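Ellcombe box set, all 15 episodes, review

Finished this last night so typing it up before I forget the lot. Bought it second hand, 5 discs in one of those fat plastic cases, paid £35 and had to wait until March for it to turn up. Bit steep for a drama that was on telly at teatime, but it isn't streaming anywhere I can find and my old recordings went years ago.

For anyone who missed it: three sisters, a failing seaside hotel, a father who may or may not have sold it already. Slow start. Episodes one and two are mostly people carrying suitcases. Stick with it. By the fourth one the middle sister has found the letters and it hardly lets up after that.

Acting is the reason to buy. The eldest sister is superb, all held-in temper, never raises her voice till the kitchen row in episode nine. The youngest is weaker, a lot of staring out to sea, though she gets better once the hotel shuts and she has something to do. Father is on screen far too little. Whoever played the bank manager deserved a series of thier own.
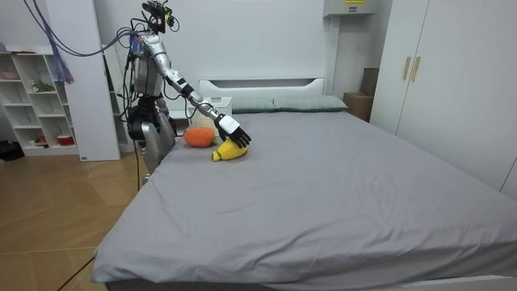 Picture quality is fine, not great. Daytime stuff looks nice and clean. Night scenes are muddy, specially the beach search, had to turn the lamp off to follow it. Sound is worse. Music too loud, voices too quiet, so I had the remote in my hand the whole way through. Subtitles are there but lag a bit on disc 3. Might just be my copy.

Extras: one 57 minute making-of, which I nearly skipped. Don't. Cast sat round a table talking about the rain, the costumes, the ending they shot and didn't use. You get a couple of minutes of the other ending too and I prefered it. No commentaries. Two trailers, both spoil the letters so leave them till last.

If you liked Sterkard you'll get on with this, same sort of mood, less shouting. Not as funny as Assunção, and the last episode ties things up in a rush, the wedding comes out of nowhere and the hotel is just sort of forgotten about. Wanted one more look at the place.

Menus are horrible, plays the theme on a loop and you can't skip the logo. Case hinge already cracked.

Four stars. Would of been five with decent sound. Doing Skutuso next if I can find it for under a tenner.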